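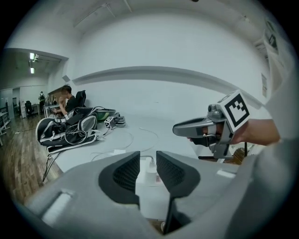 Home and Workplace Order, evening course
Bostmont Adult Learning Center
Handout for unit 3: Cables and plug adapters on the work table
Prepared by Weronika Urbańczyk

Before you read

This handout follows the order of the lecture, but some parts are longer here than what I said in class, and the part about labels is new. Please bring it again to the next meeting, when we will work at the tables with your own cables. If you were absent, read sections 1 to 4 and do the small homework at the end. Section 5 is for those who travel.

1. What we mean by a cable problem

In the first meeting many of you wrote "cables" on the card about things that disturb you at home. When I asked what exactly disturbs you, the answers were different. For some people the problem is that the cables are ugly. Others cannot find the correct one, or they find it and it doesn't reach. One student wrote that she has a drawer which she does not open anymore.

These are separate problems and they ask for separate work. A cable which is ugly but in daily use needs a better path. A cable which cannot be found needs a place. A cable which belongs to nothing needs a decision, and this is the part people postpone for years.

So I ask you to use three groups in your notes:

Standing cables. They stay connected nearly all the time: the lamp, the monitor, the printer.

Guest cables. They come to the table, do their work and leave. Chargers are mostly guests. So are cables for moving photographs or documents from one device to another.

Orphans. You do not know what they are for, or the device is already gone.

A plug adapter can be in any of the three. In my own home most adapters were orphans until I started to label them.

2. The table itself

We begin with the table top and not with the drawer. The table is where you notice the mess, and it is also where you can finish in one evening.

A white or very light table is the most honest surface for this exercise, but also the most difficult. On a dark table a black cable disappears and we forget it. On a white table the dark cables shout. White cables do the opposite, and on a white table you can pass your hand over one before you see it. Thin white cables are the ones which get pulled to the floor together with the cup of coffee, at least in my family.

Do the work in this order.

First, switch off the devices which can be switched off, and take the plugs out of the wall. Hold the plug by its body. Please never pull at the cable. If you look at old cables, the damage is nearly always in the first few centimeters behind the plug, and this is where the pulling and the bending happen.

Second, lay each cable flat, with its two ends visible. Do not roll anything yet. If a cable wants to jump back into a loop, let it. It has been stored in that loop and it will relax after some days.

Third, touch the cable from one end to the other. You are looking for a hard place, a soft place, a crack, a sticky part. A cable with a crack in the outer cover goes out of the house. I know that tape is popular. Tape is not a repair for a power cable.

Fourth, put beside every cable the thing it belongs to, or a piece of paper with the name of the thing.

Now you will see your three groups without much thinking. Standing cables go back first, and they should go behind the table as soon as possible and not travel over the top of it. Where a cable must cross the top, let it cross along the back edge. A cable that makes an arc through the middle of the table takes the whole middle, although it is only as thick as a string.

Leave a little extra length near the device. Students who like order very much tend to make everything tight, and then the first time they turn the lamp the plug comes out.

3. Rolling and keeping

There are many ways to roll and I have seen quarrels about it. For thin cables I teach the loose coil: a circle the size of your open hand, and a soft tie. Rubber bands become dry and break, or they stick to the cover. A strip of hook and loop tape is better. You can buy it in a long roll and cut it yourself. The Kozłowski shop near the center keeps it beside the sewing things and not beside the tools, so ask if you cannot find it.

Do not wrap a cable around the body of a charger or an adapter. It looks very neat and the cable suffers exactly at the point where it leaves the plastic.

Small connectors have a tendency to catch on other cables in the box. Tuck the end once under the tie so that it does not hang free.

For boxes, I recommend flat and low. A deep box is again the drawer which you do not open. In class we use the shallow trays with dividers from Riltley, but the lid of a shoe box with some cardboard walls does the same work and you should try it before you buy.

4. Labels

Many adapters and chargers already carry a small printed label, and it is usually in letters so tiny that we stop seeing them. Please take a magnifying glass once in your life and read them. What matters for us:

Input. This is what the device can receive from the wall. If the label shows a range beginning with 100 volts, the device was made with several countries in mind, but you must still read the upper number.

Output. This is what the charger gives to your device. Two chargers with the same round connector can have different outputs, and this is how good devices are ruined.

Maximum load. You find it on plug adapters and on extension blocks. The practice adapters I bring to class are marked for 1,000 watts, which is enough for a lamp and a computer and is not enough for most electric kettles. Yours can be different.

Your own label comes in addition to the printed one and must not cover it. Write the name of the device in full. "Black charger" is not a label. In half a year you will have two black chargers. I also write the room, and for adapters the country.

Put the label near the plug, at the end which goes to the wall, so that when you kneel behind the table with four plugs in front of you, you can choose. If the cable is long, make a second label at the other end.

Color can help. A student in the March group used red thread for everything that must stay connected and it worked well for her household, with two small children and a grandfather. With more than three colors people start to forget the meaning.

5. Plug adapters

A plug adapter changes the shape. This sentence I repeat every year. It changes the shape of the plug so that it fits another socket, and a simple adapter changes nothing else. The voltage that comes from the wall goes into your device. If your hair dryer is made only for the lower voltage, an adapter will politely let you destroy it.

A converter is a different object, heavier and more expensive, and it has its own limits. We will not treat it in this unit.

Some points for daily use:

An adapter should sit firm. If it hangs forward from the wall because the charger in it is heavy, use a short extension with the proper plug.

Do not put an adapter into an adapter. If you need a chain, you need a different cable.

If the original plug has a ground pin, the adapter must also have the ground connection. There are cheap ones where the pin just goes into an empty hole.

After use, an adapter goes back to its place the same evening. It is small, often white, it stands on the table among the cups, and on the day of the trip it cannot be found. I keep mine in the pocket of the suitcase. When I had them "somewhere safe" I bought 11 of them over the years, and I am the teacher of this course.

6. The orphans

Put all orphans in one bag. Write the month on the bag. Place it where you can reach it easily, because if it is hard to reach you will not test a cable, you will buy a new one.

When a season has passed and you did not open the bag, bring the contents to the electrical waste collection. In Bostmont the counter is behind the library. Cables do not belong in the household bin, also not the short ones.

You may keep one example of a type you think you could need. One. I have met a man with a whole suitcase of the same power cord.

Words from the lecture

Cord: mostly for the power cable with a plug.
Lead: some people use it for a short cable. In this course I say cable.
Outlet, socket: for us the same thing in the wall.
Strain relief: the flexible piece where the cable enters the plug. When it is broken, the cable is near its end.
Slack: the extra length you leave on purpose.

Homework

Choose one table at home. Make the list of all cables which touch it, with the group for each (standing, guest, orphan). Read the printed label of at least two chargers or adapters and copy the input and output. Do not throw anything away yet, we will discuss the lists first.

Bring one guest cable and one adapter, if you have one. Ties and label paper are provided.

For those who asked about the desk tray with the side opening, the name is Cleltimia. I have only used the small size and I cannot say if the large one is stable.

Related handouts
Unit 1: Why we keep things
Unit 2: The drawer with everything
Unit 4: Paper, receipts and manuals
Unit 5: Packing a small suitcase
How to measure a shelf before you buy the box
Supply list for the evening course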